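4. Life after the home: what former residents told us

The people who grew up at the Jallerbridge children's home have stayed in touch with one another far more than we expected when we began this work. Many of them still exchange cards at Christmas, and a good number travel back each June for the picnic on the lawn. We had planned on a modest mail survey, and were delighted (and a little overwhelmed) when 102 completed questionnaires came back to us, several with extra pages stapled on, and one with a recipe for the kitchen's date loaf copied out in full.

We asked in the questionnaire about schooling, work, housing, marriage and children, and left half a page at the end for anything else the person wished to say. It was this half page that gave us most of what follows. People wrote about the dormitory stairs, about being allowed to keep a bicycle, and about the house parents who sat up with them when they were sick. 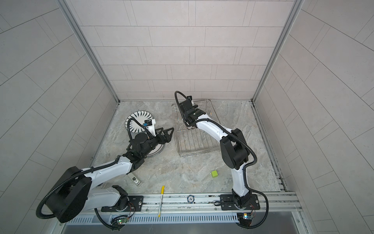 A second theme was the matter of leaving. Residents generally left at eighteen, some to a job arranged through the home and others to a rented room in town with a suitcase and a small grant. Those who left before the Goka Fund was set up received no grant at all, and their memories of that first winter are noticeably harder. One woman wrote that she had never before bought her own soap and stood in the shop for a long while wondering which kind she liked. We have thought of her often while writing this paper.

The later leavers could apply to the fund for up to 1000 dollars towards a bond, tools or course fees, and those enrolled in a trade or a college program could apply for as much as 3000 dollars. Applications were read by the home's own staff, who knew the young people well, and we heard both gratitude and some embarrassment about having to ask. Several people told us they would have asked for more help if the form had gone to somebody else. 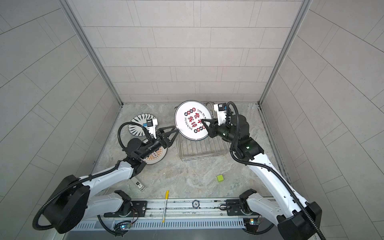

4.1 Keeping in touch with the house parents

We turn now to the follow-up visits, which we carried out with 11 of the people who had answered the questionnaire. Each visit took an afternoon, usually at a kitchen table and nearly always with more cake than we could manage. We let the talk wander, and came back to our list of topics only when there was a natural pause.
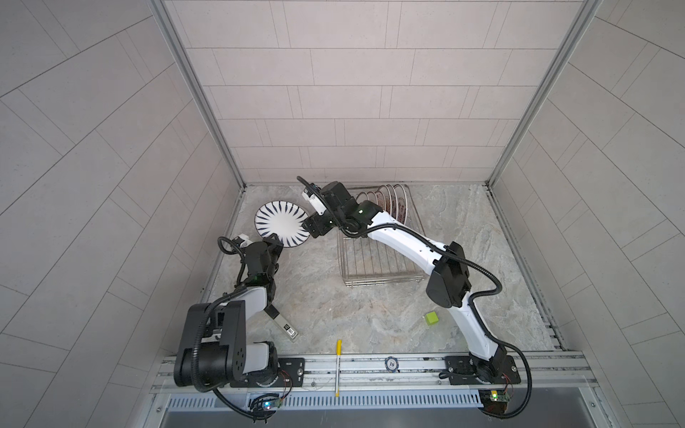
Figure 3. Two robot arms in a tiled enclosure, with a plate standing on edge between the grippers and a dish rack behind the right arm.

What struck us most was how long the ties to the house parents had lasted. People spoke of telephoning them after the birth of a child, or of asking their opinion on a used car. Where a house parent had died, it was common for former residents to have gone to the funeral together, and in two families the children had been given a house parent's name.

The picture was less happy for those who had lived in the Vaněk cottage during its last years, when staff came and went quickly. They remembered the building with some fondness, and the garden especially, but had trouble naming any one adult they could have turned to. This agrees with the pattern in the Joleck survey of smaller group homes, which we discuss in Section 5 along with the question of how long a placement with the same house parents ought to be protected.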